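Garholm Veterans Memorial Registry: Frequently Asked Questions

What is the Registry?

The Registry is a public list of war memorials in Garholm County and the neighboring towns of Hepburn and Udo. It covers memorials of every size, from courthouse monuments to brass plates on church pews. At present it holds 671 entries.

Which memorials qualify?

Any object or place that was set up to honor service in a war may be listed. Statues, tablets, memorial trees, bridges, flagpoles and stained glass windows all qualify. Individual headstones do not, unless they also carry a dedication to a unit or a group of townspeople.

Must a memorial still exist to be listed?

No. Lost memorials are listed with their last known location. Of the present entries, 36 are marked as lost, most of them honor rolls painted on wood and displayed outdoors during the Second World War.

How do I report a memorial?

Complete the report form at the Registry desk or send a letter with the location, the full wording of the inscription and at least one clear photograph.

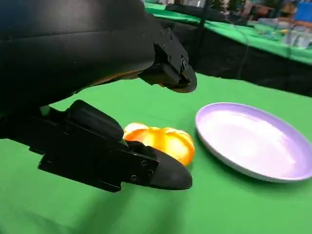
Photographs of inscriptions should be taken in even daylight, with the lettering filling most of the picture. Please do not use chalk, flour or shaving cream to bring out worn letters, as these can damage stone and bronze. Dark metal tablets need particular care, because a polished or painted surface picks up color from whatever is near it, much as the black housing of the gripper shown here carries an orange-brown glow from a bright object beneath it. Wear plain clothing and stand to one side – a red jacket can tint an entire row of names.

May I clean a memorial before photographing it?

Loose leaves may be removed by hand. All other cleaning requires written permission from the owner. Wire brushes, household cleaners and pressure washers must never be used.

How are names on an honor roll checked?

Names are compared with draft registration cards, discharge records and local newspapers. Spellings are recorded exactly as they appear on the memorial – corrections are added in a separate note.

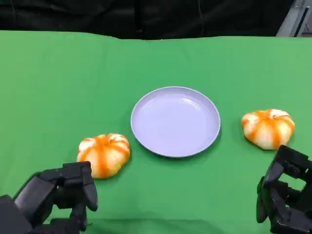
Where the records disagree, both versions are kept and the sources are given. Families who hold letters or discharge papers are invited to submit copies. Originals should not be mailed.

Is there a fee?

Searching the Registry is free. Printed copies of up to 20 pages are also free. Larger requests are charged at the county rate.

Does the Registry pay for repairs?

The Registry does not own or repair memorials. Owners may apply to the Fondar Fund, which offers grants of up to $3,000 for work by a trained conservator. Applications are accepted until the end of November.

Whom should I contact?

Questions may be addressed to Tetteh Sowah, Registrar, at the Garholm County Records Office. The desk is also open on Saturday until noon.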